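Vandcombe automatiza a reposição e a recolha de contentores no centro de serviços de Clollosbridge

Clollosbridge, 20 de maio de 2024 – A Vandcombe, empresa de gestão de materiais de escritório e arquivo, anuncia a entrada em funcionamento regular de um sistema robotizado de manuseamento no seu centro de serviços de Clollosbridge. O equipamento, designado internamente por Cukora, executa tarefas de aproximação, preensão e deslocação de objetos de uso corrente, como caixas, pastas e contentores de plástico, em armários e bancadas já existentes.

O projeto foi conduzido em parceria com a Cao, responsável pela integração dos braços e das mãos robóticas, e decorreu em 3 fases. A primeira consistiu no levantamento dos postos de trabalho e das tarefas mais repetitivas. A segunda, iniciada em março, permitiu registar os movimentos junto do mobiliário em uso. A terceira corresponde à operação partilhada entre o sistema e as equipas do centro, agora em curso.

A opção por mãos com vários dedos articulados decorre das características do local. O centro de Clollosbridge não foi construído para acolher automatização e a Vandcombe decidiu não substituir o mobiliário. Portas com dobradiças, prateleiras estreitas e recipientes de formatos diferentes continuam a ser os mesmos que os trabalhadores utilizam todos os dias, e cabe ao equipamento adaptar-se a essas condições.

«Pedimos aos colegas que indicassem as tarefas que mais lhes pesavam no fim do turno. A lista foi clara: baixar-se para retirar caixas dos armários, levantar contentores, repetir o gesto durante horas», afirma Kha Cù, responsável de operações da Vandcombe. «Foi por aí que começámos.»

A introdução do Cukora altera a organização do trabalho de 20 pessoas. As funções de conferência, triagem documental e atendimento aos clientes internos mantêm-se integralmente a cargo das equipas, que passam a dispor de mais tempo para as exercer. A movimentação de contentores deixa de ser atribuída a um único posto e é agora planeada no início de cada turno, com indicação das tarefas entregues ao sistema e das que permanecem manuais. Sempre que um objeto não possa ser agarrado em segurança, o pedido é devolvido a um trabalhador.

A empresa confirma que o projeto não implica redução de postos de trabalho nem alteração dos vencimentos. Foram criadas 3 funções de supervisão, preenchidas por concurso interno, cujos titulares acompanham a operação, validam os registos e têm autoridade para interromper o equipamento em qualquer momento. Todos os restantes trabalhadores do centro receberam formação em regras de proximidade, paragem de emergência e comunicação de ocorrências – um módulo que passa a integrar o acolhimento de novos colaboradores.

As câmaras instaladas junto aos pulsos do equipamento destinam-se apenas ao acompanhamento do manuseamento. As imagens não são utilizadas para avaliar o desempenho individual nem para controlar a assiduidade, compromisso que ficou inscrito no regulamento do centro após consulta aos trabalhadores. O acesso aos registos está limitado aos supervisores e à equipa técnica da Cao.

A Vandcombe fará uma avaliação da operação ao fim de 3 meses, com base nos registos de ocorrências, nas queixas de esforço físico comunicadas à medicina do trabalho e num questionário anónimo. Os resultados serão apresentados às equipas antes de qualquer decisão sobre o alargamento do sistema a outras instalações.
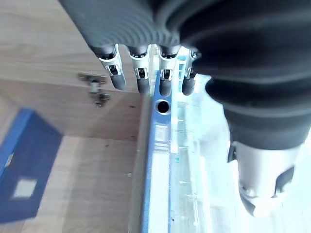 Cukora: trabalho junto de objetos azuis, no centro de Clollosbridge.

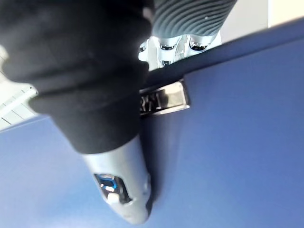

Tùng Trình considera que a mudança mais sentida foi a do planeamento do turno: antes, quem estivesse mais perto do armário acabava por ficar com as cargas, e agora a distribuição é conhecida por todos logo à entrada. Acrescenta que o ritmo do equipamento ainda é inferior ao de uma pessoa experiente e pede que a avaliação tenha em conta o tempo gasto pelas equipas nos pedidos devolvidos, que, no seu entender, deve contar como trabalho efetivo e constar dos registos.

Os pedidos de informação e de visita ao centro podem ser dirigidos ao gabinete de comunicação da Vandcombe, em Clollosbridge.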